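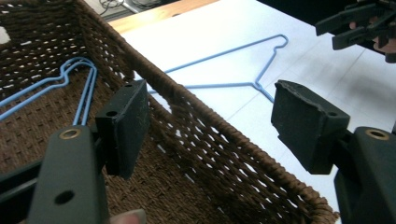

Why are baskets full of holes?

I love baskets. I have far too many of them, and I make more every winter, so my house is slowly filling up. One question I get asked by children all the time is this: if you want to keep things in a basket, why would you make it full of holes? It's a very good question!

Let's start with the string. Lots of baskets are made from cord, and cord can be made from all sorts of stuff, even paper. Paper sounds far too weak, doesn't it? Try this. Tear a long strip off an old newspaper and pull both ends. Rip! Now tear another strip, twist it round and round until it's like a skinny little snake, and pull again. Much harder to break, isn't it? Twisting squashes the paper fibres together so they grip each other and share the pulling.

Now for the holes. When I weave, some cords go one way and some go the other, over and under, over and under. If I push them tightly together I get a wall with hardly any gaps. If I leave them apart and let them cross on a slant, I get diamonds. Diamonds are lovely because they can squash and stretch a bit, so the side of the basket gives when you lean on it and then springs back (mostly).

Holes save cord too. My biggest basket, which I call Pillo, has a tight floor and open sides, and it still used 143 metres of cord. I worked out that tight sides as well would have taken about 300. My fingers were very glad I didn't!

But why make the floor tighter than the sides? Think about where the things sit. Everything you put in a basket pushes down on the bottom, and small things like pegs or marbles would love to slip through a big gap. The sides have an easier job, so they can be airy.

Then there's the rim, my favourite part. A rim gets grabbed, bumped and dragged about all day, so it needs to be thick. I plait mine, just like you'd plait hair, and it holds all the loose ends in place so that the weaving can't wriggle undone.

So what should you keep in a holey basket? Big, awkward things are best. Wire coat hangers are perfect. They're light, they're too wide to fall through, and in a cupboard they hook on to each other and come out in one big jangly clump. In a basket you can see what you've got and lift one out at a time. Well, nearly. Hooks do like to poke through diamonds, so if one gets stuck, don't yank it! Turn it gently until the hook slides back the way it went in.

Next time you're near a basket, have a look at the bottom, then the sides, then the rim, and see if the weaving changes. Run a finger over and under one cord and find out how far you can follow it before you get lost. I usually manage about half a side.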